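9월
Pundano 사업 담당 작성

Ellus 지원 사업 중간 보고: 종이 봉투 다시 쓰기와 옷 나눔 포장

안녕하십니까. 지난 보고를 보낸 후에 진행한 일을 정리해서 보내 드립니다. 한국어로 보고서를 쓰는 것이 저에게는 아직 천천히 하는 일이어서, 문장이 길거나 어색한 곳이 있으면 양해를 부탁드립니다. 숫자와 지출 내용은 장부와 다시 비교하였습니다.

사업의 내용은 바뀌지 않았습니다. Rusnák 빵집에서 밀가루 제품과 빵을 담았던 종이 봉투를 받고, 깨끗한 것을 골라서, Pundano의 옷 나눔에 나가는 작은 옷을 그 봉투에 담습니다. 작은 옷이라고 하면 아이 옷, 양말, 목도리, 얇은 셔츠입니다. 외투와 신발은 처음부터 이 사업에 들어가지 않았습니다. 외투를 종이 봉투에 넣으면 봉투가 옆으로 터지고, 그것은 신청서를 쓸 때 이미 알고 있었습니다.

1. 장소

작업은 계속 Enum 건물의 위층 방에서 합니다. 신청서에는 아래층 창고라고 썼는데, 창고는 바닥이 차갑고 습기가 있어서 봄에 위층으로 옮겼습니다. 이 변경은 지난 보고에 썼고 Ellus에서 동의해 주셨습니다. 종이는 습기를 먹으면 접은 자리가 약해지고 손잡이가 없는 봉투는 밑에서 찢어집니다. 위층으로 옮긴 다음에는 보관 중에 못 쓰게 된 봉투가 많이 줄었습니다. 다만 창고에 있을 때에는 못 쓰게 된 것을 따로 세지 않았기 때문에 정확한 비교를 드릴 수 없습니다. 지금은 기록하고 있습니다.

위층 방에는 나무 탁자와 사무용 의자가 있습니다. 탁자는 Enum에서 빌려주신 것이고 임대료에 포함됩니다. 선반은 아직 없습니다. 선반을 사는 돈은 예산에 있지만, 벽에 구멍을 뚫는 것에 대해 건물 쪽의 대답을 기다리는 중입니다. 대답이 오지 않으면 벽에 고정하지 않는 낮은 선반을 사려고 합니다. 그 경우에 값은 예산 안에 들어옵니다.

선반이 없어서 정리하지 못한 옷이 의자 위에 놓이는 일이 자주 있습니다. 작업에 큰 문제는 아니지만 앉을 곳이 줄어들고, 깨끗한 옷과 아직 확인하지 않은 옷이 섞일 위험이 있습니다. 이것은 아래의 '남은 문제'에 다시 썼습니다.

2. 봉투를 받는 일

Rusnák에서는 봉투를 큰 자루에 모아서 주십니다. 봄에는 우리가 직접 가지러 갔고, 여름부터는 빵을 배달하는 차가 Enum 앞을 지날 때 자루를 내려 주십니다. 그래서 운반비가 나가지 않게 되었습니다. 남은 운반비를 어떻게 쓰고 싶은지는 예산 부분에 썼습니다.

받은 봉투는 크기가 여러 가지이지만, 우리가 쓰는 것은 2가지입니다. 큰 것은 밑이 네모이고 세울 수 있습니다. 작은 것은 밑이 납작하고 세울 수 없습니다. 작은 봉투는 양말과 모자에만 씁니다. 그 외의 크기는 Rusnák에 다시 돌려드리거나 종이 수거함에 넣습니다. 기름이 묻은 봉투는 조금만 묻어도 쓰지 않습니다. 처음에는 기름이 묻은 쪽을 안으로 접으면 괜찮다고 생각했습니다. 하지만 옷에 냄새가 남았고, 받으신 가족 한 분이 그것을 말씀해 주셨습니다. 그 후에 규칙을 바꾸었습니다.

안에 남은 밀가루는 부드러운 솔로 털어냅니다. 이 일은 창문을 열고 합니다. 물수건은 쓰지 않습니다.

3. 봉투를 펴고 담는 일

이번 기간에 시간을 제일 많이 쓴 것은 이 부분입니다. 한 번 사용한 봉투는 구겨져 있고, 구겨진 봉투는 탁자 위에 바로 서지 않습니다. 봉투가 서지 않으면 한 손으로 봉투를 잡고 다른 손으로 옷을 넣어야 하는데, 그렇게 하면 갠 옷이 안에서 다시 풀어집니다. 다림질도 해 보았습니다. 낮은 온도로 다리면 종이는 예쁘게 펴지지만 봉투 하나에 시간이 너무 많이 필요하고 전기도 씁니다. 그래서 다림질은 그만두었습니다.

지금 쓰는 방법은 더 간단합니다. 봉투의 입을 연 다음 윗부분을 한 번 밖으로 접습니다. 그 다음에 봉투의 왼쪽과 오른쪽을 두 손으로 같이 잡고, 밑을 탁자에 가볍게 눌러서 세웁니다. 윗부분을 접으면 그 부분이 두 겹이 되어 입이 열린 모양으로 남습니다. 아래쪽의 주름은 그대로 둡니다. 주름이 있어도 옷의 무게가 들어가면 밑이 자리를 잡습니다. 한쪽만 잡고 당기면 옆의 붙인 선이 열리는 경우가 있어서, 꼭 양쪽을 같이 잡도록 작업 안내문에 썼습니다.
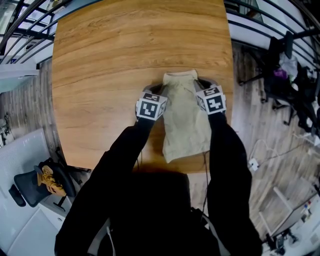

나무 탁자 위에 세운 종이 봉투. 윗부분은 접혀서 열려 있고 아래쪽에는 주름이 남아 있다.

세운 봉투에 옷을 넣는 순서도 정했습니다. 무거운 것이 먼저이고, 얇은 것이 다음이고, 양말은 옆의 빈 곳에 넣습니다. 마지막에 접어 둔 윗부분을 다시 올리고 안쪽으로 두 번 접어서 닫습니다. 테이프는 쓰지 않고 종이 끈으로 묶습니다. 신청서에서 약속한 대로 비닐 재료는 포장에 들어가지 않습니다. 단, 비가 오는 날에 봉투를 옮길 때에는 여러 번 쓰는 덮개를 위에 씌우는데, 이 덮개는 방수 천입니다. 이것을 비닐이라고 보아야 하는지 저희가 결정하기 어려워서 여기에 적습니다.

봉투에 붙이는 종이표에는 옷의 크기, 종류, 확인한 달을 씁니다. 처음에는 봉투에 바로 연필로 썼는데, 갈색이나 베이지색 종이 위에서는 연필 글씨가 잘 보이지 않았습니다. 그래서 흰색 종이표를 끈에 겁니다. 표는 봉투가 돌아오면 떼어서 뒷면을 한 번 더 씁니다.

4. 결과

사업 전체의 목표는 봉투 3000장을 다시 쓰는 것입니다. 지금까지 5개월 동안 작업하였고, 봄의 두 달은 준비와 이사 때문에 속도가 느렸습니다. 여름부터는 한 번 작업할 때 봉투 30장을 준비하는 것을 기준으로 합니다. 이 기준은 한 번을 빼고 모두 지켰습니다. 지키지 못한 날은 Rusnák에서 받은 자루가 비에 젖어 있었습니다.

속도가 이렇게 계속되면 사업 기간 안에 목표에 닿을 수 있는지, 저는 확실하게 쓸 수 없습니다. 가을에는 긴 소매 옷이 많아지고 큰 봉투가 더 필요합니다. 큰 봉투는 받은 것 중에서 적은 편입니다. 작은 봉투는 남고 큰 봉투는 모자랄 가능성이 있습니다. 다음 보고에서는 두 크기의 수를 따로 쓰겠습니다.

질에 대해서도 조금 쓰겠습니다. 봉투가 나눔 장소에 도착했을 때 찢어져 있었던 경우를 기록했습니다. 원인은 대부분 밑이 아니고 윗부분이었습니다. 사람들이 봉투를 들 때 접은 윗부분만 잡기 때문입니다. 그래서 나눔 장소에 작은 안내를 붙였습니다. "밑을 받쳐서 들어 주세요"라고 썼고, 그림도 있습니다. 안내를 붙인 후의 기록은 아직 짧아서 결과로 말씀드리지 않습니다.

다시 돌아온 봉투도 있습니다. 옷을 받으신 분들 중에서 봉투를 접어 가지고 오시는 분들이 계십니다. 이것은 계획에 없었던 일입니다. 돌아온 봉투는 주름이 더 많고 종이가 부드럽습니다. 종이가 부드러워지면 세우기가 어렵기 때문에 작은 옷이나 장갑에 씁니다. 목표의 수에 이 봉투를 두 번 세어도 되는지 Ellus의 의견을 부탁드립니다. 의견을 받을 때까지는 한 번만 셉니다.

5. 예산

이번 기간의 지출은 종이 끈, 종이표, 솔, 방의 임대료입니다. 모두 계획한 금액 안에 있습니다. 종이 끈은 처음에 산 것이 너무 얇아서 손가락이 아프다는 말이 있었고, 두꺼운 것으로 다시 샀습니다. 얇은 끈은 버리지 않고 작은 봉투에 쓰고 있습니다. 영수증은 항목의 순서대로 정리해서 별도의 파일로 보냅니다. 솔의 영수증은 글씨가 흐려져서 가게에서 다시 받았고, 그래서 발행한 달이 산 달과 다릅니다.

운반비는 위에 쓴 이유로 남았습니다. 이 돈을 선반과 옷을 담는 바구니로 옮기고 싶습니다. 전체 금액은 바뀌지 않습니다. 변경 신청서가 따로 필요하면 양식을 보내 주시기 바랍니다. 지난번의 양식은 장소 변경을 위한 것이어서 금액을 쓰는 칸이 없었습니다.

6. 남은 문제

첫째는 옷을 두는 장소입니다. 지금은 확인한 옷을 탁자의 한쪽에 두고, 확인하지 않은 옷을 의자에 둡니다. 규칙은 그렇지만 바쁜 날에는 지켜지지 않습니다. 한 번은 단추가 없는 셔츠가 봉투에 들어간 것을 닫기 전에 발견했습니다. 바구니를 살 수 있게 되면 색이 다른 것으로 사서 구별하려고 합니다.

둘째는 탁자입니다. 탁자는 튼튼하지만 봉투를 펴는 일과 옷을 개는 일을 같이 하기에는 조금 작습니다. 두 가지 일을 시간으로 나누었습니다. 먼저 봉투를 모두 펴고, 치운 다음에 옷을 갭니다. 편 봉투를 둘 곳이 또 필요해서 바닥에 깨끗한 천을 깔고 그 위에 세웁니다. 바닥에 두는 것이 좋은 방법이라고 생각하지 않습니다. 사람이 지나갈 때 넘어지고, 먼지도 있습니다. 작업 전에 바닥을 닦고 전선을 벽 쪽으로 치우는 것을 순서에 넣었습니다.

셋째는 겨울의 난방입니다. 위층 방은 여름에 쓰기 좋지만 겨울에 어떤지 아직 모릅니다. Enum에 난방비가 임대료에 들어가는지 물었고, 계약서를 확인해서 알려 주신다고 했습니다. 별도로 내야 한다면 다음 기간의 예산에 영향이 있습니다.

7. 다음 기간의 계획

선반 문제를 먼저 해결하겠습니다. 그 다음에 큰 봉투를 더 받을 수 있는 곳을 찾겠습니다. Rusnák에서 다른 가게를 소개해 주실 수 있다고 하셨는데, 그 가게의 봉투는 안쪽에 얇은 막이 있다고 들었습니다. 막이 있는 종이는 나중에 종이로 버릴 수 없을 수도 있어서, 먼저 몇 장을 받아 보고 결정하겠습니다.

작업 안내문은 지금 한국어와 영어로 있습니다. 한국어 안내문은 제가 쓰고 다른 분이 고쳐 주셨습니다. 나눔 장소에서도 같은 안내문을 쓰고 싶다는 요청이 있어서, 봉투를 세우는 부분과 드는 부분만 짧게 만들어 한 장으로 줄이는 중입니다. 완성되면 Ellus에도 보내 드리겠습니다.

이 보고에서 답을 부탁드린 것은 방수 천 덮개, 돌아온 봉투를 세는 방법, 그리고 운반비의 변경입니다. 운반비에 대한 답이 제일 급합니다. 바구니와 선반은 겨울 옷이 들어오기 전에 사고 싶습니다.

첨부: 지출 내역, 영수증 사본, 봉투 기록표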